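From: Marthinus Hendricks
To: Salton Tenants and Workers list
Subject: Re: [salton-tw] Scheduling law and the county hearing

Replying to the list so everybody has the same information. I've left the part of the earlier message I'm answering.

> I work the returns counter at the Kastia warehouse in Salton. My manager
> says the new scheduling ordinance doesn't cover us because we are hired
> through an agency and the agency's office is over in Trornia. Two of us
> had shifts canceled the night before and got nothing for it. Is she right?
> Also, is the hearing still on? The county page still has the old time,
> and I would need to trade a shift to get there.

She's wrong on the first point. The ordinance follows the place where the work is done. If you clock in at a site inside Salton, you are covered, and it doesn't matter where the agency keeps its office. The definitions section says "employer" includes a staffing agency and the business that directs the work, and either one can be held to it. I'd ask for her answer in writing. A lot of these statements go away when somebody has to put them in an email.

On the canceled shifts, the notice period for a change is 72 hours. If they cancel inside that window, you are owed pay for part of the shift, and the part depends on how long the shift was. For a shift of 8 hours or more it's half. For anything shorter, look at the table at the back of the ordinance, or send me the length and I'll look it up. Exceptions are weather closures, power failure, and shifts you asked to drop yourself. Low volume is not an exception. The agencies tried to get that added last spring and it was voted down.

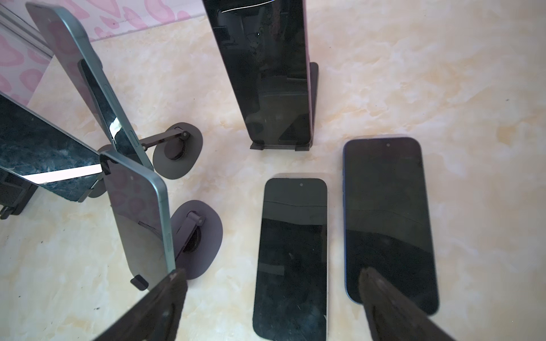
What you need for a claim is the schedule as it was first posted and the notice that changed it. If the change came by text, take a screenshot that shows the date and the sender's number. If it came through the scheduling app, do it the same day, since the app at Kastia only shows the current version of the schedule and the old one is gone once the week rolls over. If the change came by phone call, write down who called and when, and send yourself an email with that in it. Call logs help too.

Please keep your pay stubs. We had three people at the Buthelezi site with good claims who had thrown theirs out, and getting copies from the agency took until January.

You have 28 days from the payday on which the money should have shown up. The form goes to the county labor office, second floor, or you can mail it. There is no fee. You don't need a lawyer and you don't need to be a citizen, and the form does not ask. If you and your coworker were both canceled on the same night, file separately but put each other's names in the witness box. The office has been joining those together and it goes faster.

Retaliation is covered in its own section. If your hours drop after you file, that's a second claim, on the same form with the other box checked. Write down your usual hours for the past couple of months before you file so you have something to compare against.
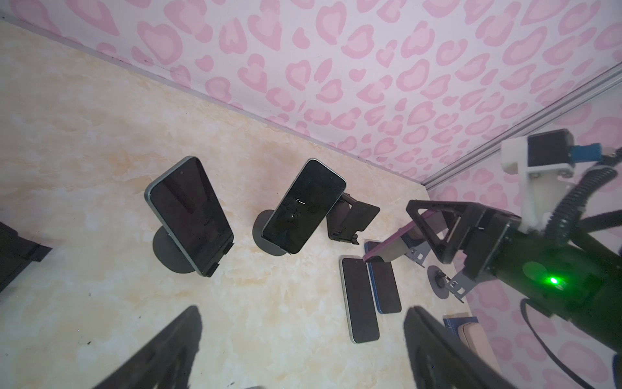
About the hearing. Yes, it's still on, and the time on the county page is the old one. It was moved to 6:30 in the evening after several of us wrote in to say that a mid-afternoon hearing on shift work was not going to be attended by people who work shifts. Same room as before. The side entrance by the parking lot is the one that stays unlocked after five.

The county board is looking at two things. One is whether to extend the ordinance to the unincorporated area, which would bring in the packing houses along the Trornia road. The other is a proposal from the staffing agencies to let workers sign a waiver of the notice period at hiring. We support the first and oppose the second. A waiver handed over with the rest of the hiring papers will get signed by everyone, and then there is no notice period.

Speakers get 2 minutes each. The sign-up sheet is on the table by the door and it closes when the item is called, so don't count on adding your name late. If you plan to speak, say where you work, how long you've been there, and one time a late change cost you something. Childcare you had already paid for, a bus ride, a class you missed. The board has already heard from us on the general argument, and what they asked for last time was particulars. If you can't get out of your shift, written comments are accepted until noon on the day of the hearing. Put the item number in the subject line or they get filed under general correspondence. I'll send the number when the agenda is posted.

If anyone needs a ride from the Kastia side, reply to me off list. I have room in my car, and I'll be leaving from the bus stop across from the main gate at 5:45.

One correction to my last message. I wrote that the ordinance applies to on-call time at home. It does only if you were told to stay available and then were not called in. If you were called in and worked, regular pay rules apply. Sorry for the mix-up.

Marthinus

--
To leave this list, send a blank message with "unsubscribe" in the subject line. Replies go to the whole list unless you change the address.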